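Cable rule for tabletop two-arm cells
Forum: Shop Practice > Robots and Automation

wristpitch
Posted 24 December 2019
We're rewriting our bench rules at Clevton and I'd like to know what others do about external cables. The draft says no loose cable may lie on the work surface while the arms are powered. Two of our operators say that can't be met with hand-type end effectors. What's your rule?

dull_tap
Ours says the same and we enforce it. A cable on the table is one more thing for the fingers to catch. Clip it to the forearm, leave slack at the elbow, done.

Niltar_bench
I disagree with dull_tap. We clipped everything tight in July and pulled a connector at full wrist rotation. Our rule now is that a cable may touch the table if it stays out of the marked object area and somebody has run both arms through full travel first, at low speed. Two people sign for it.

dull_tap
That connector came out because the slack was wrong. I wouldn't change the rule over it.

Niltar_bench
We tried three slack lengths. Same result on all of them.

oxbow107
You're both writing rules for one kind of work. For rigid parts I'd go with dull_tap. Soft items are different — they drape, and a long ear or strap can end up over a cable and drag it along. We keep a separate line for soft goods in the Jundus checklist: object area clear of cable by three hand widths before the grip closes.

wristpitch
Soft goods are most of what we do, so that helps. What about the handheld controller? Our draft keeps it off the work table.

oxbow107
Same with us. Second table, within reach of whoever is running the cell.

dull_tap
Agreed on that one. Still no on the cables.

wristpitch
I'll split the cable rule into rigid and soft and send it around again. Adding a picture so you can see the kind of layout I mean. 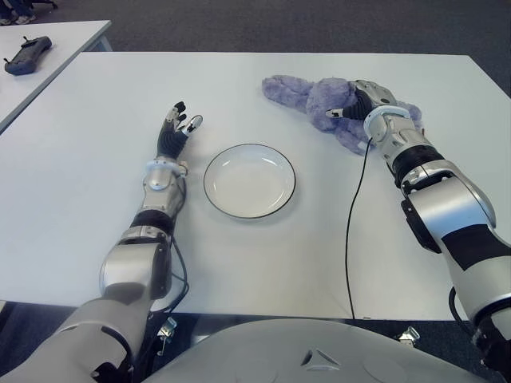
Plate and plush task, right hand gripping, cable on the table between plate and right arm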